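Day 7 of teaching two robot arms by remote control and I'm still grinning like a kid. I move a pair of handles, the arms copy me, and every move gets saved as a lesson. The project is called Dinsa and today's job was tools and the blue bin!

The screwdriver is my favorite so far. You want the fingers to close just below the handle, and you can feel yourself holding your breath while you line it up – tiny moves, then squeeze.

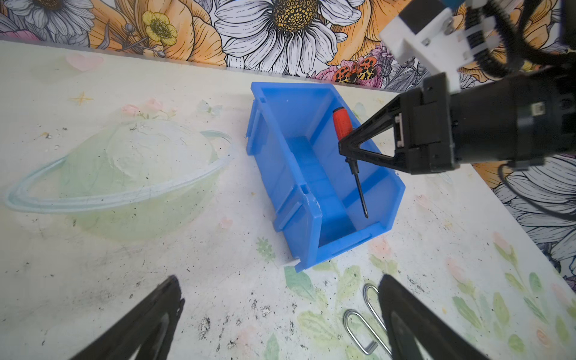 Zitow asks if it wouldn't be faster to just grab the arm and push it through the motion by hand.

Great question! I did it that way in April. Fine for one arm, but with two I ran out of hands. Also my own fingers kept getting into the wrist camera's view, and the robot won't have my fingers to look at later.

Goal for this task is 100 clean demos. The total across all tasks is 611 now, and I swear the late ones are so much smoother than the early ones (mine, I mean – the arms were always fine).
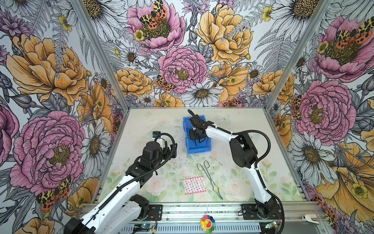 Driving two arms at once is a real brain workout. My trick is to park one and think only about the other, so the left gripper hovers over the table with nothing in it while the right one goes down into the bin. Once that feels easy I let the left one join in.

Tomorrow I want to try the wire tongs. They're thin and lie flat, so wish me luck!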